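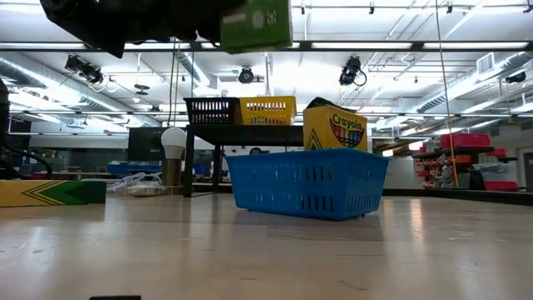 **How many baskets does one table need?**

Three, plus somewhere to put them while you decide what goes in them.

## Small baskets, large ambitions

Welcome to the basket page. It started in March as a note to myself about where the batteries had gone and has since grown an introduction, so I suppose it's now a gallery.

The idea was simple enough. Everything homeless on the table would go into something with sides. Baskets with slots were chosen over boxes with lids, on the theory that if I could see my belongings I would feel obliged to deal with them. I can report that it is perfectly possible to look at a pile of old receipts through a row of neat little openings for weeks on end and feel nothing at all.

**The blue one.** Rectangular, on short feet, with a proper rim to grab. Blue wins any argument about which basket is the important one. The Crayola box showing over the back of it is the brightest object I own and has resisted every attempt to file it under stationery.

**The black and the yellow.** Smaller, and given a stand to themselves. I like them best with the light coming through. The yellow one looks cheerful whatever you do to it, and the black one looks as though it knows where the spare keys are.

**The bulb.** Not a basket item. I tried it in a basket once and spent the evening listening for it every time I moved anything. It does better upright in a holder, where it can be seen and avoided.

**The white cables.** Under review.

## What I bought, and what I should have measured

My first order was from Stuvovance, who sell baskets in nests of 3, each sitting inside the next like something from a toy shop. Very pretty in the parcel. The trouble is that a nest only saves space while it's empty, and I had rather set my heart on putting things in them. The biggest went to the kitchen for onions. The middle one is holding up the smallest one, and the smallest one holds drawing pins, two of which I have found by hand.

Then there was the Fokora. It's a folding organiser, 34 cm long, and my shelf is a good bit shorter than that. I'd measured the shelf. I had also written the measurement down, on a slip of paper which I then tidied away. If anyone is planning a similar purchase, write it on your arm.

The Plorker was an impulse. It's a divided tray for pens, with a raised section in the middle for what the leaflet calls "your everyday essentials". Mine are apparently a rubber band and a hotel sewing kit. It moves about a lot, the Plorker. I put it wherever I want a surface to look organised and take it away when I need the surface.

I've kept the Ravn for last because it's the only one I would buy again. Plain, deep, a bit dull, no lid, wide enough to get a whole hand in and see what you've got hold of. It lives in the hall and it takes gloves. There's nothing else to say about it.

## House rules, such as they are

- Flat boxes go flat, at the side, where a sleeve won't catch them.
- Tall boxes go behind baskets or in them, whichever happens first.
- Cables get coiled before they go in. (See "under review".)
- Anything without a home by teatime goes in the blue basket.
- The blue basket gets emptied when it stops being blue from above.

I gave myself 20 minutes for the first big sort and took around three hours, a fair part of which went on testing felt pens. Thirty of them, and I still couldn't bring myself to throw out the dry ones – they were the nice colours. They have gone back in the pot with the rest, and I shall be cross with them again at Christmas.

If you're doing your own table, start with the stand. Getting a pair of baskets up off the surface gives you a bit of height at the back and somewhere to look that isn't the cables. After that put the big basket in front and fill it. You'll be tempted to sort by colour. I was, and it lasted until I needed the scissors, which are orange and had been put with a tangerine.

Next job is the drawer under the kettle. I opened it this morning, had a look, and closed it again.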